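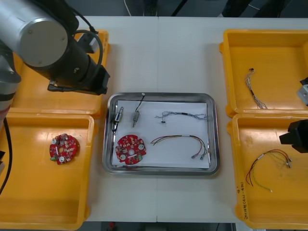 Save files, and why your old ones won't load after the next patch

2026-07-09

I've been putting off writing this one. The next build of Kuseo changes how the game saves, and saves made in the current demo will not carry over. If you're in the middle of a run, finish it before you update.

The old system wrote everything in the level to one big file: every crate, every door, every lamp, whether you had touched it or not. That was fine when the demo had 4 rooms. The harbor map has 658 objects that can change state, and on a slow drive the game would freeze for up to 14 seconds at each checkpoint. Martim Cordeiro sent me a video of it in May and I was embarrassed enough to start over.

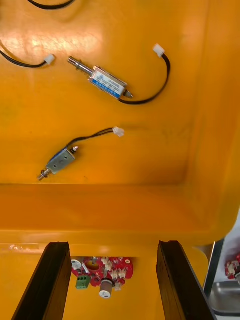 The new version only stores what is different from the level as it ships. If you never opened a door, the door isn't in the file. Each object has a fixed ID now, and on load the game builds the level first and then applies the list of changes on top of it.

The fixed IDs took most of the work. I used to number objects by the order they sat in the level, so adding one barrel near the start shifted everything after it. Elfriede Reinholz found a save where the key to the boathouse had turned into a chair. I gave each object its own ID by hand in the first two maps, got tired of it, and wrote a small editor script for the rest.

Enemies are still a problem. Their position and health save correctly, but their patrol route doesn't, so a guard will walk back to the start of his route after you load. You can use this to get past the one on the pier. I'll probably leave it in for this build.

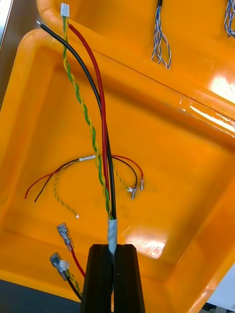 Manual saves are also in. You get three slots plus the autosave, and the menu shows the map name and play time for each. Screenshots in the slots will have to wait, I tried it and the menu got slow.

If a save fails to load, please send me the file along with the log from the same folder. The log alone usually doesn't tell me enough.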